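Boletín de septiembre - Cosas de cocina

La tabla se queda en la encimera

Llevaba meses queriendo contaros esto y siempre se me colaba otra cosa delante (la última vez, las conservas de tomate, que me dieron para dos boletines enteros y todavía me escribís preguntando por los tarros). Así que vamos allá: he cambiado de sitio media encimera y estoy encantada.

El problema era el de siempre. La tabla de cortar vivía en el armario de abajo, de canto, detrás de las bandejas del horno. Cada vez que quería partir un limón tenía que agacharme, sacar dos bandejas, sacar la tabla, volver a meter las bandejas... y claro, acababa cortando el limón encima de un plato. ¡Con lo mal que se corta encima de un plato! Una lectora de Leiva me escribió en primavera diciendo que ella había dejado la suya fuera para siempre, en mitad de la cocina, y que era lo mejor que había hecho desde que se mudó. Me lo pensé un poco y le hice caso.

Ahora la tabla manda y lo demás se coloca a su alrededor. El hornito tostador a la izquierda, la bandeja de madera a la derecha y todos los cacharros pequeños en fila contra los azulejos. 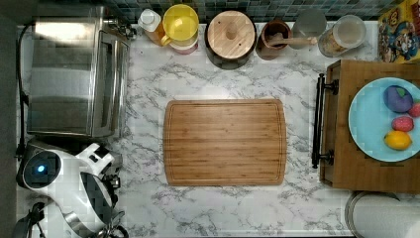
Os confieso que lo que más me ha costado ha sido la fila del fondo. Yo soy de las que dejan las cosas donde caen, y cuando me quise dar cuenta tenía la encimera llena y ni un palmo para trabajar. La regla que me he puesto es muy tonta: contra la pared solo se queda lo que uso todos los días. La cuchara de madera en su tarrito, la jarra amarilla (me encanta ese amarillo, no lo puedo evitar), el bote oscuro con la tapa de madera. Y los cereales, que en teoría tendrían que estar en la despensa, pero en esta casa se desayuna con prisa y he decidido no pelearme por una caja.

Lo que no pasó el corte se fue a una cesta. Había de todo: un molde de flan sin tapa, pinzas de tender, un embudo, pilas gastadas. La cesta estuvo una temporada en el pasillo y de allí salió casi todo directo al punto limpio de Clorodville, menos el embudo, que me dio pena.

La tabla es de bambú, con su canal alrededor para que no se escape el jugo. Antes tenía una lisa y cada vez que partía una sandía o trinchaba un pollo aquello llegaba al suelo. El canal parece una tontería hasta que lo tienes. Eso sí, hay que limpiarlo bien, que en el surco se queda de todo. Yo paso un cepillito de cerdas suaves con agua templada y una gota de jabón, aclaro y la seco enseguida con un trapo. Luego la dejo de pie un rato hasta que se airea, y vuelta a su sitio. Nada de lavavajillas, por favor os lo pido. La anterior se me abrió por una esquina justo por eso.

Una vez al mes le doy aceite mineral del que se vende para maderas de cocina. Pongo un chorrito en un paño, froto siguiendo la veta, la dejo toda la noche y por la mañana retiro lo que sobra. En Prunon tienen botellas de 100 y de 400 mililitros; yo compré la grande y me va a durar hasta que me jubile.

Y luego está la encimera blanca con vetas grises, que tiene su truco: disimula las migas de maravilla. Demasiado bien, diría yo. Crees que está impecable, pasas la mano y te llevas medio desayuno pegado. Desde que la tabla está siempre fuera le doy una pasada por las noches, levantándola para limpiar debajo, y con eso voy tirando. 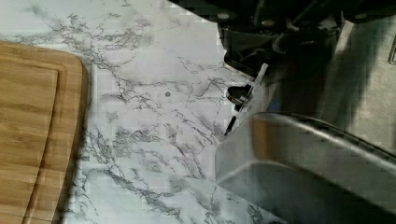
Para el próximo boletín

Me habéis pedido muchas que hable de los paños de cocina de Flavness, así que los estoy probando. De momento secan bien, pero el azul me ha teñido una camiseta blanca y estamos algo enfadados. Si alguien los tiene y los ha lavado más veces que yo, que me escriba y lo cuento en octubre.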